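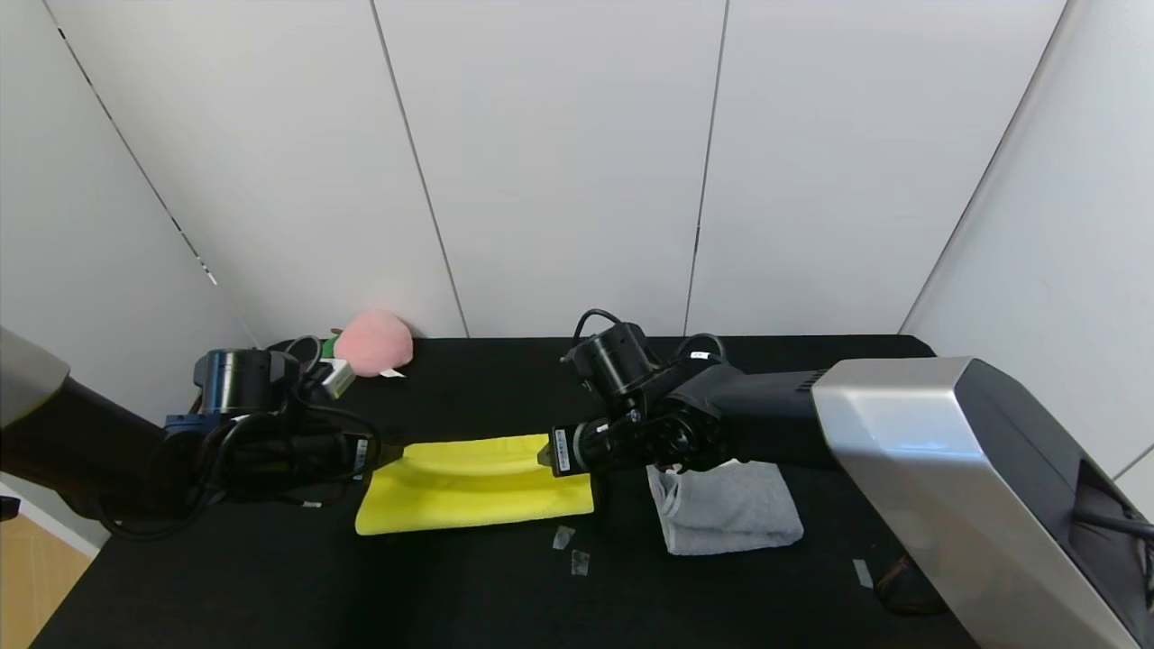
Tuesday, August 6, 2019

Cloth folding, bench 2. Continuing from the small-square work.

Goal for the day: settle on one fold sequence for the thin cloths and write it down properly, so that the December set can be made without going back through three people's scribbles. Second goal, if time: decide whether the gray towels belong in the same procedure or need their own sheet.

Materials
Yellow cloths, Gultus, one pack of 12. Washed once, no softener, line dried.
Gray towels, Kramer, same wash.
Steel rule, 40 cm.
Clear tape for marking corner positions on the black top.

The washing matters more than I had allowed for. Unwashed Gultus cloths carry a sizing that makes them hold a crease at the first press. After one wash the crease relaxes and the free edge creeps back toward the fold. All numbers below are for washed cloths only. Anything in the notebook before last week was taken on unwashed stock and should not be compared.

Procedure as run

1. Lay the cloth flat, hem side down, long edge parallel to the front of the table.
2. Smooth from the center outward. Two passes with the flat of the hand. More than two stretches the cloth on the bias and it comes back skewed.
3. Take the far edge at both ends and bring it over to the near edge.
4. Press the fold. No sliding.
5. Quarter turn, repeat steps 3 and 4.
6. Wait 90 seconds, then measure the offset at each corner with the rule.

Step 3 is where most of the trouble is. If the two ends are taken with any inward push, the fabric between them bunches into a ridge along the edge, and the ridge travels with the fold. It can be smoothed out afterward, but by then the middle of the edge has lagged behind the ends and the fold line comes out bowed. Slight outward tension before lifting fixes it. Too much outward tension and the hem curls under. There is a usable range between the two and it is not wide.

Run notes

First group of 5, taken as in the old sheet (pinch at the very corner). Three had a bowed fold line by eye. One hem curled under on the right and was stopped. Last one good.

Second group of 5, pinch moved in along the edge from the corner by one hem width. Noticeably better. The corner itself flops a little during the lift but lands under the fold and does no harm. Worst offset 12 mm, on a cloth that was crooked out of the pack. I checked it against a second cloth and the hem is sewn off square. Set aside, marked with thread.

The last two cloths were not run. One went to Eusebio Sotomayor for the wet trial and one is kept as a reference.

On the table surface

The black top is good for seeing the yellow edge and bad for almost everything else. It is slick enough that the bottom layer slides when the top layer is pressed. We tried the Hesora mat last month and it grips too much — the cloth will not lie flat on it without being tugged, and tugging undoes step 2. Staying with the bare top. Tape used for corner marks leaves a slight drag where the cloth passes over it, so marks go outside the cloth, never under it. Pull the old ones before putting down new ones. Clear tape on black is easy to miss and I measured from the wrong mark once today.

Also try a matte tape in a light color. Curkard stocks one, narrow width. Ordered one roll.

Gray towels

Did three by hand, folded in half and then in half again. The pile takes up most of the error: two layers with visibly different edges still look acceptable once the towel is patted down. The measurement is correspondingly poor, as the edge is soft and the rule can be placed anywhere within a few millimeters of it. A folded towel also does not stay put. It rises at the fold and the top layer shifts when it is carried.

Conclusion for now is a separate sheet for the towels, graded by stack height and not by corner offset. Height to be taken under a flat plate after 90 seconds, same wait as the cloths so the two sheets at least agree on that.

Eusebio's comment, copied from the whiteboard: the wait time is arbitrary and nobody has tested a shorter one. Agreed. The cloth looks settled well before then, but I have no readings to support it. Will take one cloth and read the same corner repeatedly through the wait before changing anything.

To do
Rewrite step 3 with the pinch position given in hem widths.
Square check on every cloth before it goes into a set: fold once by hand on the diagonal, compare corners.
Settling test, one cloth, one corner.
Towel sheet, first draft. Flat plate needs to be weighed.
Return Hesora mat to the upper shelf.
Ask Gultus supplier whether the hem tolerance is stated anywhere. The pack label gives only nominal size.

Cloths from today are in the shallow drawer, folded as measured. Please leave them folded until I have read the corners again tomorrow morning.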